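铺纸贴格的那张工作台,有好几个人私信来问怎么弄的。一条条回太散,在这里写成一串,想到哪写到哪,会比较长。

1/
先说用途。桌子上干的活很简单,就是摆泡沫方块。方块从一格到另一格,或者两块放进同一格,摆完对一下位置,收掉,重新来。格子的作用是让人说得清"在哪"。没有格子的时候,我们说的是"靠窗那边再过来一点",说完各人理解各人的。

2/
所以桌面要满足的条件也不高:平,不反光,线看得清楚,弄脏了能换。我们试过桌布、绘图垫,还试过直接在桌板上贴线,最后留下来的是牛皮纸加蓝色美纹胶带。

3/
直接贴桌板的问题在揭的时候。放了一个夏天没动,9月去揭,胶全留在板上了,拿铲刀刮了一下午,桌板也刮花了一块。从那以后下面一定垫纸。

4/
纸。我用的是Ultholm的卷装牛皮纸,100克的。再薄的也用过,贴胶带的时候手一重就拉出褶子,揭的时候连纸皮一起起来。再厚的卷痕太硬,铺上去两头翘,压两天都压不平。

5/
纸的颜色我没挑,就是普通的褐色。后来觉得褐色挺好,浅蓝、淡紫的方块放上去都分得开。以前用过白纸,灯一开晃眼,浅色的块边缘看不清。

6/
胶带。Kirui的蓝色美纹胶带,一卷50米。贴一张桌子用不掉一卷,剩下的拿来封箱子、做标签。别的牌子也能用,我没有系统比过,只说我手上这个:黏性偏低,揭得干净,颜色在褐色纸上很清楚。

7/
透明胶不行,看不见。电工胶带也不行,它有弹性,贴的时候拉长了,过一晚上往回缩,两头就离开桌边了。黄色的美纹胶带我贴过一次,跟牛皮纸颜色太近,贴完等于没贴。

8/
铺纸。先把纸拉出来,比桌子长出一截,反着卷一卷,再放平。正面朝上还是反面朝上,看哪面涩一点,涩的那面朝上。光的那面方块容易滑。

9/
从远端开始固定。远端用胶带把纸边翻到桌沿底下粘住,然后往自己这边一点点抹平,用手掌,别用尺子刮。尺子刮出来的亮痕去不掉,从侧面看很明显。

10/
抹平以后还是会有浅浅的皱。我现在不管它了。早先我会拿熨斗低温隔着布熨,费事,而且第二天天一潮又皱回来。方块比较轻,底面也大,浅皱不影响它站稳。

11/
房间温度我们一般保持在22度左右,湿度没有管。下雨天纸会松,天干了又绷紧。绷紧的时候最容易在胶带边上起折痕,甚至裂开。

12/
裂口一般就从胶带边上开始。纸在胶带底下是固定的,旁边是活动的,力都在那条线上。一开始是一道细的深色印子,看着分不清是折还是裂,拿指甲顺着摸一下就知道了。

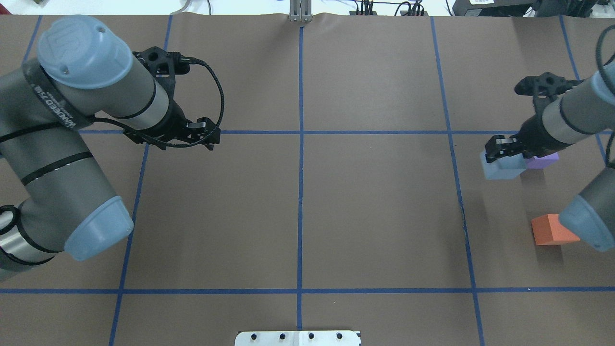

右边中间那格,一块浅蓝,一块淡紫。

13/
桌上右边那条竖线的中段就有这么一道印子。我的做法是先放着,在边上用铅笔点一下,过两天再看有没有变长。变长了就在上面补一截同样的蓝胶带,盖过去就行。从背面补更好看,但是要把纸整个掀起来,不值得。

14/
说贴线。先贴竖的还是先贴横的,这个Nafula Owino和我意见不一样。她先横后竖,说横线短,贴歪了重来不心疼。我先竖后横,先把中间那条长线定下来,别的都跟着它走。

15/
中间线怎么定:远端量一下桌宽取中点,近端量一下取中点,铅笔各点一下,然后胶带从远端往近端拉。胶带先别按下去,悬着拉直,对准近端那个点,再放下来。两个人做最快,一个人做要把远端先压死。

16/
放下来以后从中间往两头按,不要从一头按到另一头。从一头按过去,胶带会一点点往一边跑,到尾巴上差出去不少。

17/
两边的竖线我贴得不怎么直,是斜的。第一次贴的时候想过要撕了重来,后来没有。用下来发现斜一点没有妨碍,格子的编号在,大小差不多,就能用。真要拿它当坐标纸量尺寸的,那得认真贴,我们不是。

18/
横线也有点斜,左边低一些。这个是我站的位置造成的,我习惯站在桌子一角贴,手往自己这边带。知道了也没改过来。

19/
格子的大小,建议比你要放的东西大很多。我们刚开始贴得密,一格刚好放下几块,结果方块老是压线,压线算哪格又要吵。改成大格以后就没有这个事了。

20/
压线的规则还是要有一条。我们定的是看方块底面大半在哪边就算哪边,看不出来就重摆。Kheri Lema以前主张压线一律作废,试了一阵,作废得太多,后来也同意改了。

21/
编号没有写在纸上。写过,用记号笔写在每格的角上,很快就磨花了,换纸还得重写。现在是画一张小图贴在墙上,看图说话。熟了以后连图也不看。

22/
桌子靠边的那些格子不完整,只有一小截。这些我们不编号,当缓冲用,东西暂时搁一下可以,不算位置。
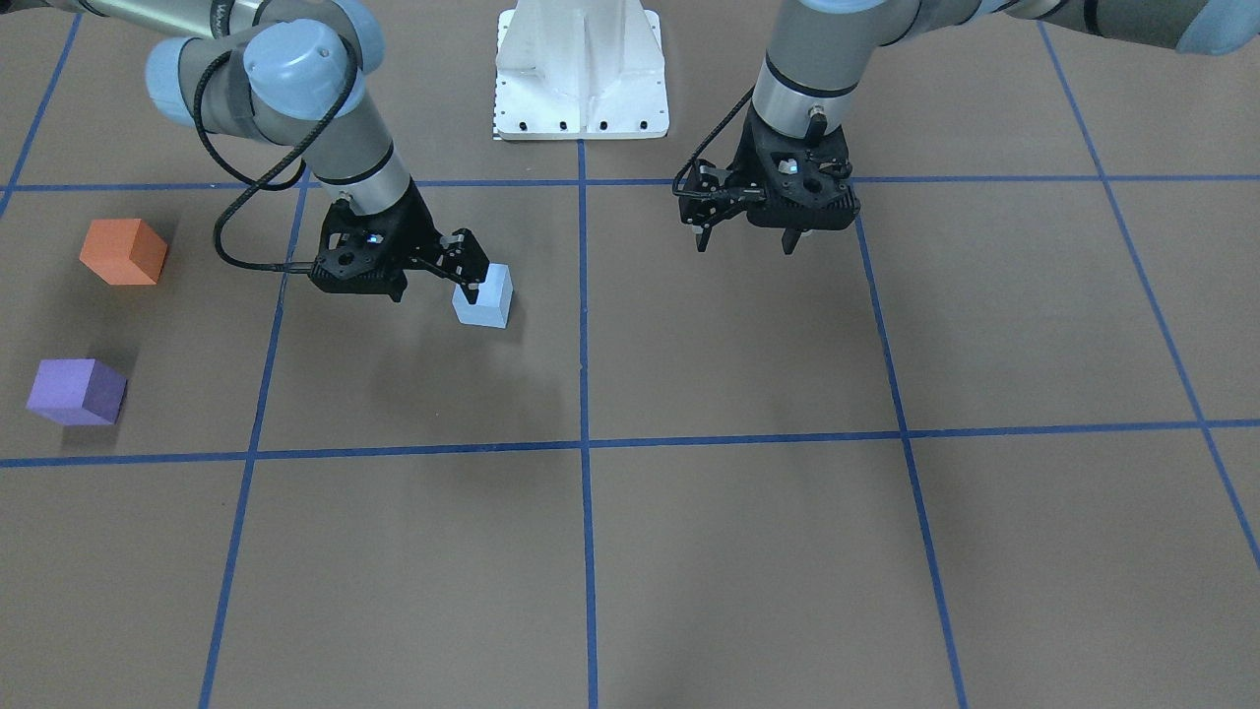
牛皮纸下面要不要再垫一层软的?我的经验是不用垫,纸直接贴着硬桌板最平,垫了毛毡或者薄海绵以后方块会往下陷一点,胶带也按不实。

23/
胶带交叉的地方会厚一层。方块正好放在交叉点上的时候会有一点点晃。介意的话,可以把横线在交叉处断开,两边各留一条小缝。我贴过一次断开的,好看是好看,时间多花了一倍,后来就不断了。

24/
胶带头的处理。每条线的两端都要翻过桌沿,往底下多粘一截。只贴到桌沿齐边的话,袖子一蹭就翘。袖子这个事情很实际,冬天穿毛衣的时候翘得最多。

25/
有固定在桌上的底座、支架之类的,纸就绕着剪。先剪一条直口子进去,到了位置再剪开口,装好以后把直口子用胶带对上。开口宁可剪小,不够再修。剪大了露一圈桌板,看着总是不舒服。

26/
直口子最好藏在本来就要贴线的地方,这样一条胶带盖两件事。我第一次没想到,口子开在格子正中间,后来补的那条胶带被当成格线,搞混过好几次。

27/
方块。泡沫的,小块,颜色偏浅,有浅蓝的、淡紫的。表面哑光,有一点颗粒感。新的时候棱角很利,用一阵以后角会圆一点,面上会有压痕。

28/
压痕分两种。一种是指甲或者硬东西碰出来的,细长,不太会回弹。另一种是小圆坑,点按出来的。圆坑有时候过一晚会浅一点,有时候不会。

29/
面上带三个小圆坑的那块,看着像骰子。刚好拿它当记号,哪一面朝上一看就知道。别的块没有记号,转了方向也看不出来,后来我们在要看方向的时候都先找这一块。

30/
有人提议干脆每一块都按出点来,按骰子那样做一套。我拿旧块试了一下,用圆头的笔帽按,深浅很难一致,按深了边上会鼓。这个事就搁下了。

31/
方块脏了怎么办:用微湿的布擦,擦完立着晾,不要堆。不要用酒精,我用酒精擦过一块浅蓝的,擦过的那面颜色发白。橡皮可以擦掉铅笔印,轻一点,用力会起屑。

32/
纸屑和牛皮纸上的纤维会沾在泡沫上,淡紫色的看不太出来,浅蓝的明显。拿一小段蓝胶带,黏面朝外绕在手指上,粘一遍就干净了。贴格子剩下的零头正好用在这里。

33/
方块在不同的光下颜色差很多。淡紫的那种,对着光的面很浅,侧面背光就是很深的蓝紫。刚来的人会以为是两种颜色的块。交代颜色的时候,我都让人看朝上的那一面。

34/
浅蓝和淡紫在阴天傍晚最难分。开灯以后好一些,但灯太斜的话,桌面会有一条发白的反光,线在那一段变淡。把灯往上抬,或者换个朝向,都能减轻。我现在是把灯头朝墙打,用反过来的光。

35/
买方块的时候最好多买一些同批的。后来补买的淡紫跟原来的不是一个淡紫,放在一起很明显。我是在Proston那边一家手工材料店补的,店主说颜色每批都有出入,没办法。

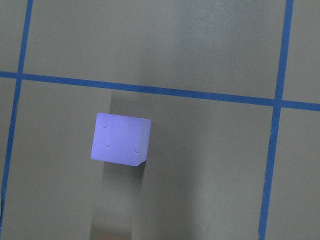
36/
收拾。每次用完,方块先收进筐里,再擦桌面。顺序反了的话,擦的时候要一块块挪,挪完又落灰。

37/
擦牛皮纸只能用干的。干刷子,或者干布。水一沾就鼓,干了以后留一圈印。咖啡洒过一次,那一整片纸就废了。以后规定杯子不上桌,放窗台。

38/
规定归规定,窗台上现在也都是杯印。

39/
筐用硬壳的。以前用布袋装,省地方,方块在里面互相挤,拿出来角都瘪了。硬壳的筐不要装满,装到一半多就换一个,压在底下的才不会变形。

40/
筐放在手边但不放进格子里。放进格子里就占了一格,时间一长大家默认那一格不能用。这种默认很难改,我们有一格就是这么闲置了很久,筐早就挪走了,还是没有人往那里摆。

41/
换纸的周期。我们是14天一换,不管看着脏不脏。中间坏得厉害就提前。到期就换的好处是不用每次讨论"还能不能再用几天"。

42/
换的时候先揭胶带还是连纸一起掀?一起掀。胶带不用单独揭,从桌沿底下把纸头松开,整张卷起来就走。要注意卷之前把桌上的小东西都拿下来,我卷进去过一把小尺子,隔天翻垃圾才找回来。

43/
带胶带的纸不能当废纸回收,至少我们这边不收。裁下来没有胶带的边角可以收。我会把格子中间干净的部分裁出来包东西,Nafula Owino拿去包过书皮,还挺合适。

44/
旧纸卷掉以后,桌板上会有一层细灰,趁这时候擦。这是唯一可以用湿布的时候,擦完要等桌板干透再铺新纸。我急过一次,没干透就铺,第二天中间鼓了一个包,到下次换纸才消。

45/
新纸铺上以后先空放一晚再贴线。纸刚从卷上下来有回卷的劲,马上贴线,劲都压在胶带上。放一晚,用书压住四角,第二天贴就服帖得多。

46/
这一条我有时候也做不到。去年12月31日就是当天铺当天贴的,想着过完节回来可以直接用。回来一看,近处的那条横线整条浮起来了,跟没贴一样,只好重来。

47/
说一下工具。剪刀、铅笔、一把长尺、一卷纸、一卷胶带,还有一块干布。裁纸刀我不建议在桌上用,牛皮纸下面就是桌板,刀一过,板上一道。要裁就拿到地上垫着东西裁。

48/
长尺不够长的话,用棉线。两头拉紧,铅笔顺着点几个点,再把线拿掉。别拿线当边去靠着贴胶带,胶带会黏线。

49/
撕胶带用手撕,端头会毛,毛边翻到桌沿底下看不见。补在桌面中间的短截用剪刀剪,两头剪齐。剪刀刃上会积胶,隔一阵用食用油擦一下,再用纸擦干净。

50/
桌子很长的话,从近处看过去,格子越往远处越窄,会觉得自己贴歪了。贴的时候别信这个,走到桌子另一头再看一遍。我撕掉重贴过一条其实没问题的线,就是站在一头看出来的毛病。

51/
我们这张桌子是长的,尽头那边是窗。窗那头白天亮,线的颜色淡;近的这头线的颜色深。上午摆东西尽量从近处的格子开始,下午光过去了就无所谓了。

52/
靠窗那头的胶带老得也快。晒过的胶带揭起来会断,一截一截的。好在是整张卷走,不用揭。要是你的桌子没法铺纸,只能贴板上,靠窗的那段隔一阵就揭下来换新的,不要等。

53/
窗帘也可以解决一部分。我们在Sillside那间旧屋子的时候有窗帘,一直拉着,胶带放多久都没事。搬过来以后没有装。量过尺寸,单子也写了,一直没去买。

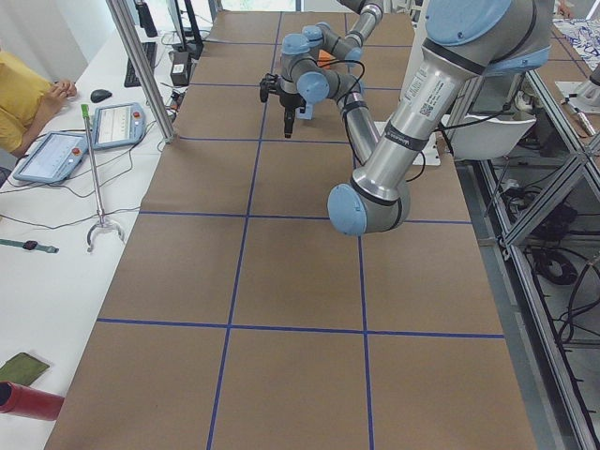
Kheri Lema:窗那头我后来换了个贴法,竖线不拉到底,到远端单独接一截,晒老了只换那一截就可以。接头压在横线下面,看不出来。另外纸卷请竖着存,横着放在地上的那卷已经扁了,拉出来一段一段都是印子。

54/
接一截这个办法我没试过,下次换纸试。要注意的大概是接头别对歪,长线断开以后再对齐比一次拉到底难。

55/
纸卷竖着存这一点同意。扁了的那卷是我放的。卷扁以后每隔一段有一道横折,抹不平,现在只用来垫底和包东西。

56/
竖着存要有个东西靠着,不然会倒。角落里放个高一点的纸箱,把卷插进去。胶带平放,别立着,立着放久了会变椭圆,拉起来一顿一顿的。胶带外面套个袋子,侧面沾了灰以后,拉出来的边就是脏的。

57/
补几个私信里问到的。

有人家里是圆桌。圆桌也能铺,纸裁成方的,四角垂下去折到底下。格子只贴中间那一块,外面留白。别想着顺着圆边贴,胶带转不了弯。

58/
有人问能不能用彩色卡纸代替,一张一格,拼起来。能用,就是会跑。卡纸之间的缝越用越大,最后还是要拿胶带粘住,那不如一开始就贴线。

59/
有人问小孩用的话要不要改。我这边没有小孩用,不敢乱说。泡沫会掉屑,角也咬得下来,太小的孩子我觉得不合适。

60/
有人问贴一次要多久。一个人,铺纸加贴线,我不赶的时候半个上午。两个人配合好的话会快很多,配合不好就更慢。我和Nafula Owino就属于先商量横竖再动手的那种,不快。

61/
还有人问不用的时候桌子要不要盖。我盖过一阵旧床单,掀的时候总会把胶带头带起来,后来不盖了,用之前拿干刷子扫一遍。

62/
扫的方向顺着长线,从远往近。横着扫,毛会卡在胶带边上,一点点把边挑起来。

63/
边挑起来了怎么压回去:先看底下有没有灰,有灰压了也没用,剪掉一小截补新的。没有灰就用勺子背面压一遍。指甲也可以,就是会把胶带划出亮印。

64/
补的时候新旧胶带颜色会差一点,旧的发灰。看着像打补丁,不影响用。补得多了就提前换纸。

65/
方块的存放再说一句。浅蓝的和淡紫的我没有分开放,混在一个筐里。分开放过,要多一个筐,收的时候还得挑,收到最后都是随手扔,跟混着放没有两样。要是你的颜色多,可能还是分开方便。

66/
摆错格子的时候,先别动,看清楚再改。我们以前是一发现错就伸手去拿,结果旁边的块也碰歪了,最后哪块是错的都说不清。现在先说出格子的名字,再动那一块。

67/
两块放同一格的,中间留不留缝要提前讲好。不讲的话,有人并排贴着放,有人隔开放,对位置的时候就对不上。我们一般是挨着放,不要求贴紧。

68/
三块以上放同一格的情况少,真有的话,从靠中线的那边往外排。这是我随口定的,用到现在没有出过问题,也就没改。

69/
叠放不算。泡沫轻,叠上去稍微有点风就掉。开窗的日子连单放的都会挪一点点,尤其纸面光的地方。

70/
纸面用久了也会变光,常摆的那几格最明显,手摸得出来。到了这个程度,不到14天我也会考虑换。

71/
想起来还有一件。铅笔点不要点在格子中间,点在将来会被胶带盖住的地方。格子中间留了铅笔点,总有人问那个点是什么意思,然后总有人就照着那个点摆。

72/
新一卷Kirui今天拆了,边比上一卷干净,黏性差不多。周期到了就换纸,到时候试Kheri Lema那个接法,贴完接在这条后面发。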